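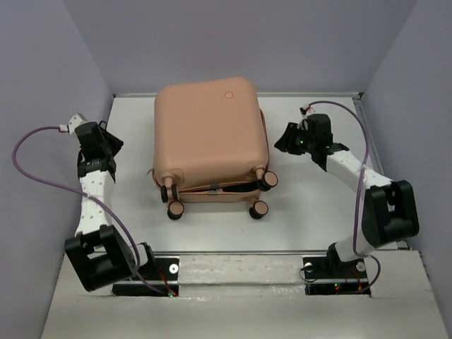
Kindon researchers report gains in two-armed handling of luggage and other hinged objects

12 Mar 2026

Researchers at the Kindon Institute have released results from a study of how two-armed robots learn to open, close and turn over objects made of two joined parts. The work, carried out with the engineering firm Coltach, found that a robot trained on a smaller set of carefully chosen demonstrations performed better than one trained on every demonstration available.

The study used a suitcase as its main test object. A hard-shell case presents several difficulties at once. It is wide enough that one arm cannot easily control it, its two shells move against each other, and its wheels can catch or roll when the case is pushed. The position of the upper shell also affects where a gripper can take hold.

"Most of the tasks our field has studied involve an object that keeps its shape," said Alcides Coutinho, who leads the project. "A suitcase that is partly open is a different problem. If one arm lifts and the other is late, the shell twists and the grip is lost. We wanted a method that teaches the arms to wait for each other."

The method, named Hattar, begins with demonstrations recorded by human operators, who guide both arms through a task from start to finish. In earlier work the team used all of these recordings for training. Under the new approach, each recording is first divided into short segments, and each segment is scored on how closely the movements of the two arms agree. Segments with a poor score are set aside. The remaining segments are used to train the control program.

Operators recorded 233 demonstrations for the study. After scoring, the team kept the equivalent of some 22 hours of arm movement. Two versions of the control program were then compared, one trained on the full set and one on the selected segments. Each version was given 100 attempts at closing a suitcase from a partly open position.

The version trained on the selected segments completed the task more often and dropped the shell less often. The difference was greatest when the case had been placed at an angle to the arms. When the case was placed squarely between them, the two versions performed at a similar level.

Coltach supplied the work cell and helped to design the starting positions for the trials. The company said that it had moved the arms farther apart following a pilot study in January, in which the elbows came too close to larger items. The same cell is being used for a separate study of folding crates at the institute's Fasside laboratory.

The team noted several limits to the findings. All of the trials were carried out with empty cases – the behaviour of a packed case, with its weight shifting during a lift, has not been tested. The control program was not asked to work a zipper, and each attempt ended once the shells had met along their full length. Soft-sided luggage was left out of the study entirely.

There was also a cost in time. The robot trained on selected segments tended to pause before the upper shell was lowered, and its successful attempts took longer on average. Dr. Coutinho said the pauses appeared to come from the scoring step, which favours segments in which both arms are moving slowly. A revised score that takes speed into account is now being prepared.

"We would like to recover that time without giving up the coordination," he said. "For a laboratory result the pause is acceptable. For someone who has to process a line of bags, it would not be."

The institute expects the method to be of interest to groups working on baggage inspection, equipment return and the sorting of used goods, where cases and boxes often arrive partly open. No commercial trial has been arranged.

The scoring software and a written guide to the recording procedure will be made available to other research groups on request. The demonstrations themselves will be released after a review of the file labels is finished. Requests for access should be sent to the Hattar project office at the Kindon Institute, with a short statement of the intended use.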